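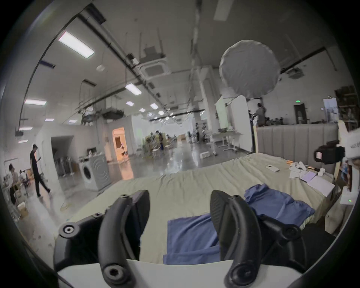
2 October 2026. Bedding corner, second pass at the folding notes. Sneha Saxena wants one written method for blankets and throws that the December people can follow without phoning her, and I have spent a morning learning that I fold like a raccoon. The blue cloth is the hard one. It goes flat for one rectangle and then bunches up toward the headboard end as if it had somewhere to be. The sheet under it creases too, so there is no straight line on the bed to fold against. The lavender notebook stays on the mattress with the loose paper. Yogesh calls this filing.

Home Notebook Stock Rota Contact
Search entries Enter keyword Go

Tried so far: thirds lengthwise, then halves. Fine on the Nyitrai throw (102 x 60), hopeless on anything softer. Halves first is slower and looks better.

To do:
- pull the sheet tight BEFORE starting, not after
- ask Renu which shelf the Detberg boxes went to
- clear the bedside heap; I am not naming who built it
- 40 folds each way, then pick one and stop arguing

Manju thinks we should just roll everything. Noted, under protest.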